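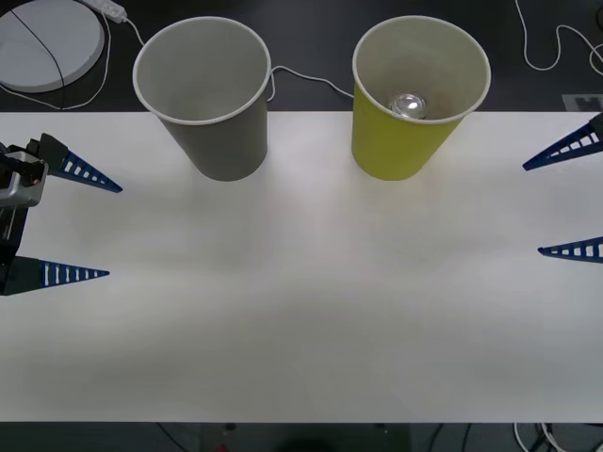

Warum denn ausgerechnet eine Platte, die damals kein Mensch gekauft hat, wollte Yurani Mosquera gleich nach meinem ersten Zwischenstand wissen, und ob ich nicht lieber was Bekanntes nehmen will. Die Frage ist fair und ich hab auch kurz geschwankt, aber dann lief zu Hause wieder die zweite Seite und ich war sofort wieder drin!

Also: Mein Projekt im Kurs Populäre Musik dreht sich um »Hultoddale«, das einzige Album der Gruppe Horkell. Orgel, Bass, Schlagzeug, zwei Bläser und eine Sängerin, die auf dem Cover nur als Onyshchenko auftaucht (Vorname unbekannt, ich hab wirklich gesucht). Erschienen ist es beim Label Purbridge, Erstauflage laut Beiblatt 3.696 Stück. In der Datenbank, die ich benutzt habe, stehen Gebrauchtpreise bis zu 128 Euro, meine Kopie ist zum Glück eine Neuauflage.

Gehört habe ich das Album im Juni 17 Mal komplett, immer mit Kopfhörern und Notizheft. Beim ersten Durchgang fand ich die Bläser viel zu laut. Beim fünften oder sechsten hab ich gemerkt, dass sie der Stimme dauernd antworten, meistens einen halben Takt später, als man denkt – und ab da hat mir das richtig Spaß gemacht.

Am längsten saß ich an Stück 5, einer langsamen Nummer im Sechsachteltakt. Die Orgel liegt fast durchgehend auf einem Akkord, der Bass wandert drunter weg, und im letzten Refrain geht Onyshchenko plötzlich eine Oktave hoch. Ich habe versucht, die Basslinie aufzuschreiben. Die ersten acht Takte stimmen, glaube ich, danach wird es etwas wacklig (siehe Notenanhang, die Fragezeichen sind ernst gemeint).

Schwächer finde ich die beiden schnellen Stücke am Anfang der zweiten Seite. Da klingt das Schlagzeug ziemlich dumpf und die Sängerin geht im Hall unter. Yurani sieht das übrigens genau andersrum, sie mag die schnellen und findet Stück 5 zäh. Ihre Notizen habe ich mit ihrer Erlaubnis hinten drangehängt, direkt nach der Basslinie.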